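Arrangement of pens, pencils and scissors on a shared work table
Posted by Ruoxi Hou in Office and Study Areas

Our reading room provides one shared table for members who write by hand. I have been asked to draft a short rule on where writing tools are to be kept, and I would appreciate advice. The wire-mesh organizer has a tall cup and a lower open tray. At present the pencils stand in the cup, while the scissors and two black pens lie on the tabletop beside it.

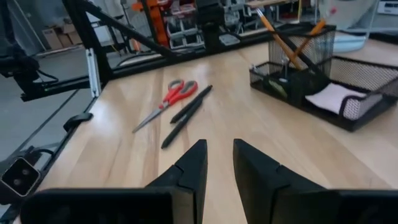

Zihan Cui
Scissors should not be left out on a shared table. Please assign them to the tall cup, blades down, and reserve the low tray for paper. Pens may share the cup with the pencils, provided that it is not filled so tightly that members must pull out several items to reach one.

Shiyu Xie
Just buy a bigger cup. We did and it was fine.

Fengying Xie
I would advise sorting before any rule is written. Place all pens and pencils in one pile in the middle of the table, test each on scrap paper, and discard those that no longer write. Only then decide which compartment each kind belongs in. A divided tray is suitable for this purpose — members can see at once where an item is to be returned. The lamp and any plant should stand toward the edge, so that the writing area remains clear. Our own room allows 5 minutes for this before closing. 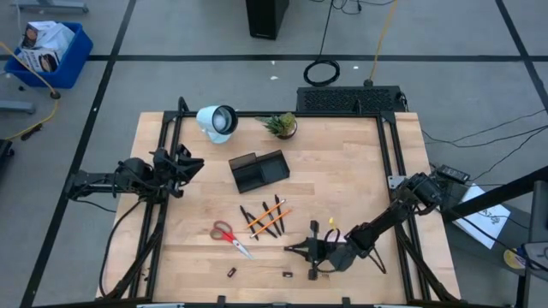 Pens and pencils gathered for sorting, with the divided organizer behind.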